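4. Buyer preferences in the compact pickup segment

4.1 Sample and procedure

The owner survey was carried out in two towns, Tretport and Mangundap, which were chosen for their different mixes of paved and unpaved roads. Tretport has a ring road and a working port, and most daily trips there are short. Mangundap is a farm town in the hills, where many owners drive on gravel for at least part of the day. In both places the compact pickup serves as the family car during the week and as a work vehicle when it is needed.

We collected 238 complete responses. Owners were approached at fuel stations and at two service centers run by the dealer group Jasura, which allowed us to use its waiting rooms but had no part in writing the questions. Each respondent had to be the main driver of a pickup with a payload rating below one ton. Fleet drivers were left out, as they seldom choose their own vehicle.

The questionnaire had 40 items. The first part dealt with present use: loads carried, number of passengers, trip length, and road surface. The second part asked the respondent to choose between pairs of vehicle profiles. Each profile listed a cab type, a bed length, an engine, a drive layout, and a price. No maker's name appeared in the profiles. Kodikara and Goh had found in earlier work on small vans that a brand name tends to swamp the smaller attributes, and we followed their practice.

4.2 Cab type and bed length

The four-door cab was preferred in both towns, including by owners who now drive a two-door truck. The preference was strongest among respondents with children at home. It weakened when the longer cab meant a shorter bed, but in Tretport it did not reverse at any bed length we tested. In Mangundap it did reverse at the shortest bed. Several farmers there told the interviewers that a bed too short for fence posts was of no use to them, whatever the cab looked like.

Rear seat room mattered more than the number of rear seats. Respondents who could choose between two roomy places and three narrow ones were split evenly. This differs from the result reported by Wumbei for shared-ride pickups, where the fifth seat carried a clear premium. The difference is probably one of use: a driver who is paid by the passenger has a reason to count seats that a family does not.

4.3 Drive layout and price

Four-wheel drive was valued in Mangundap and nearly ignored in Tretport. Among the Mangundap owners who already had it, most used it only in the wet season, and a few had never used the low range. They still ranked it above a larger engine. We read this as a kind of insurance - the owner pays for the one bad road a year.

Price was the strongest single attribute in both towns. Plain trim was accepted readily when the saving was shown as a separate line. Painted bumpers, alloy wheels, and a larger screen had little effect on choice. Air conditioning was the exception, and respondents in both towns treated it as a basic part of the vehicle.

4.4 Combining the choice data

Across all respondents the exercise produced 3,355 usable choices. Pairs answered in under two seconds were dropped before this total was taken. We fitted a mixed logit model with town as a grouping variable, using the Flulen package with its default settings. Hidayat checked the coding of the profiles, and Mac an tSaoi ran the model a second time from the raw files. The two runs agreed on the sign and order of every attribute.

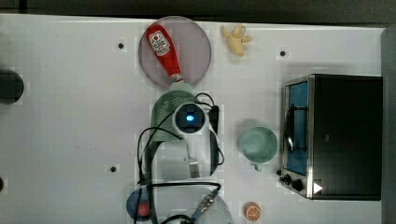 Figure 9. White robot arm with a green strainer above a white table, overhead view.

The weight on bed length showed the widest spread between individuals. A single average would hide this, so we report the two towns separately in the next section. Engine size had a small and steady weight, with little difference by age or by distance driven.

Two limits should be kept in mind. The service center respondents were, by definition, people who have their trucks serviced at a dealer, and they may be better off than owners who use a roadside mechanic. Also, interviews in Mangundap took place mainly on Saturday, which is market day. Owners who had come to town with a full bed may have given load space more weight than they would on another day. We did not correct for either effect.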